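Unit 3: Differentiated Instruction in the Elementary Math Block
Course handout, Methods of Teaching II

Purpose of this unit

Unit 2 dealt with whole-class lessons. Unit 3 covers what happens after the mini-lesson, when students work at different levels for the rest of the block. The reading is chapter 7 of the course packet. Bring your annotated copy to the workshop.

1. Terms

Readiness: what a student can do now with a given skill. It is specific to the skill. A student may be ready for two-digit subtraction and not ready to read a bar graph.

Tiered task: one learning goal, two or more versions of the work. The versions differ in number size, amount of support, or how the answer is recorded. The goal stays the same in all of them.

Anchor activity: ongoing work a student can start without help. It must be taught and practiced before it is used.

Flexible group: a group formed for a short purpose and then dissolved. A group that has kept the same members since the fall is a fixed group, whatever it is called in the plan book.

2. Forming groups from a pre-assessment

Give three items on the target skill, one day before the lesson. Sort the papers by the kind of error, then by score. Two students who each miss two items may need different lessons – one may be miscounting and the other misreading the sign.
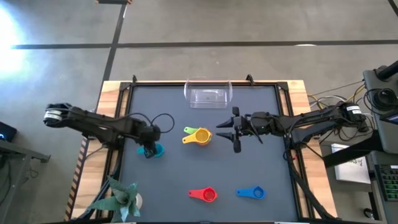
Handout text: Crisanto Aquino
Revised in May by Ronaldo Navarro, Section 3

Most sorts produce three piles. If a pile holds only one student, plan a short conference and place that student in the nearest group for the remaining work time.

3. Timing

The sample block is 40 minutes of small-group work following the mini-lesson. The teacher meets two groups per block. The group with the most basic errors is seen first, while the others begin independent work. Leave the last few minutes for a whole-class share.

4. Case: the Radebe class

Read the case on page 133 of the packet. The teacher uses one worksheet for all students and gives extra problems to those who finish early. Note that extra problems are more of the same work and do not make a tier. Rewrite the task in two tiers for the stated goal, comparing fractions with like denominators.

5. For the workshop

Write one pre-assessment of three items for a grade you have observed.
Mark the error each item is meant to reveal.
Draft one anchor activity with directions a student can follow alone.
Submit one copy per pair. Late drafts are read but not returned with comments.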